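Kendesel Bread Proofing Baskets

By Zinash Tekleab
January

We use cookies to remember your cart and your region. By continuing to browse you accept our cookie policy.

The Kendesel range is made for people who bake at home once or twice a week and for small kitchens that bake every day. A proofing basket holds shaped dough during its final rise, so that a soft loaf keeps its height until it goes into the oven. The weave leaves a pattern in the flour on the crust. If you prefer a smooth crust, use the cotton liner.

Baskets are sold singly or in sets of 4. Each one comes with a fitted liner and a printed care card. The stiff brush is sold separately, and you will want one.

Choosing a size

Sizes are given by dough weight, not by loaf weight. A loaf loses water in the oven and always comes out lighter than the dough that went in. The small oval is for dough up to 1000 grams and suits most home recipes. The large oval takes up to 1335 grams, enough for a family loaf or a heavy rye. If your recipe falls between the two, buy the large one. Dough that fills a basket to the rim before it has finished rising will spread over the side and stick there.

Whole grain doughs rise less than white doughs and can be a little over the stated weight. Very wet doughs should stay under it, and we suggest the liner for anything you would describe as sticky.

We also carry rectangular baskets for rolls, sliced bread and the table. These are for serving and storage only. The weave on most of them is too open to hold raw dough, even with a cloth.
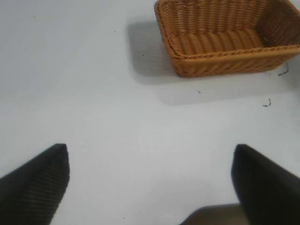 Before first use

Shake the basket out and brush it with a dry brush. Mist the inside lightly with water, dust it with rice flour and leave it to dry overnight. Do this twice if you have time. Wheat flour works too, but it takes up moisture from the dough and is more likely to stick.

Wash the liner before use. It shrinks slightly the first time and is cut to allow for that.

Care

Knock out loose flour after every bake and let the basket air dry before you put it away. Do not soak it or put it in the dishwasher. Dried dough comes off with the stiff brush — wait until it is fully hard. If a basket has been stored somewhere damp, put it in the oven at the lowest setting for half an hour with the door open a little.

Small splits in the cane are normal over time. A loose end can be trimmed with kitchen scissors.

Orders and returns

Orders placed before noon on Tuesday ship the same week. Unused baskets can be returned in their wrapping. Baskets that have been floured cannot be returned unless they are faulty.

Bakeries and shops ordering in quantity should write to Mesfin Dinsa in trade sales and quote item 2090 for the large oval. Questions about liners and spare parts go to Kenza Zaki. Please include your order number and the size of basket you have — liners from the older Juvham range do not fit the current ovals.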